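Call for Volunteer Readers: Welleck Prize for Middle Grade Fiction

Posted 21 Mar 2024

The Welleck Prize invites applications from adults who wish to serve as first-round readers for the coming award cycle. The Prize is given each year to a novel written for readers between the ages of eight and twelve and published in English during the previous calendar year. It is administered by the Lewis Foundation for Children's Reading from its office in Ganden.

First-round readers have a direct part in choosing the longlist. Every book entered for the Prize is read in full by two readers working separately, and their written reports go to the judging panel together with the book. Last year 264 titles were entered. A slightly higher number is expected this year, and the Foundation is seeking 11 new readers to join those returning from earlier cycles.

What readers do

Each reader receives a box of books in two shipments, the first in May. Readers are asked to finish one book every week to ten days and to submit a report on each through the online form. A report must be no shorter than 300 words. It should address the quality of the writing, the handling of plot and character, and how well the book is suited to the stated age group. Reports that only summarize the story will be returned for revision.

Readers do not score books against one another. Each title receives one of four recommendations: advance, advance with reservations, discuss, or decline. Where the two readers of a title disagree by more than one step, the Prize Coordinator assigns a third reader.

Two online meetings are held during the cycle, each lasting 90 minutes. Attendance at the first is required. The second is optional but most readers choose to attend.

Who may apply

Applicants must be at least 18 years of age and living in the United States or Canada. No degree or professional background is required. Current readers include school librarians, retired teachers, booksellers, parents, and a bus driver. The Foundation particularly welcomes applications from people who read regularly with children in this age group, and from readers of graphic novels and novels in verse, two categories in which entries have grown and experienced readers are few.

The following persons are not eligible to serve in this cycle:

Authors or illustrators with a book entered for the Prize, and members of their households
Employees of a publisher that has entered a book
Literary agents representing an entered author
Anyone who has served as a reader for four cycles in a row

Readers who find that they know the author of an assigned book must inform the Coordinator before reading it. The book will be reassigned and a replacement sent.

Confidentiality

The list of entered titles is not made public. Readers agree not to discuss assigned books online, in print, or on social media until the longlist has been announced, and not to disclose recommendations at any time. Readers who write book blogs or post reviews may continue to do so, provided that the titles reviewed are not among those assigned to them.

Compensation and expenses

The position is unpaid. Readers keep all books sent to them, with the exception of unbound proofs, which must be recycled at the end of the cycle. Shipping is paid by the Foundation. Each reader who completes all assigned reports receives a gift card for use at an independent bookstore of the reader's choice and is named in the program for the award ceremony, unless the reader asks to be left out.

How to apply

Please send the following as a single document:

Your name, mailing address, and daytime telephone number
A short statement of your interest in children's books and any experience of reading with young people
A sample report on one middle grade novel published since 2000. The book need not be one you admire.
The names of any publishers or authors with whom you have a personal or business connection

Applications may be submitted through the form on the Prize website or mailed to the Prize Coordinator, Morfudd Landeg, at the Foundation's office. Letters of recommendation are not needed and will not be read. Applicants who were not selected in an earlier cycle are welcome to apply again with a new sample report.

All applications will be acknowledged by email. Sample reports are read without names attached by the Coordinator and by Huw Hughes, chair of the judging panel. Selected applicants will be contacted by telephone and asked to sign the reader agreement before the first shipment is sent.

Applicants who need large print editions or audio versions should note this on the form. The Foundation will request them from publishers where they exist and will adjust reading assignments accordingly. Questions about eligibility should be directed to the Coordinator before an application is submitted.

The Young Readers' Panel, for children in grades four through six, is recruited separately through participating schools and public libraries in the Setitz district. Forms for that panel are available from school librarians and require the signature of a parent or guardian.

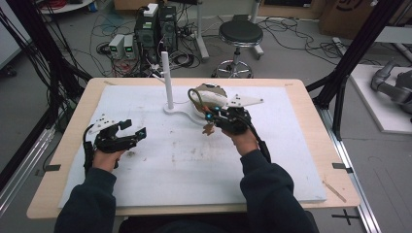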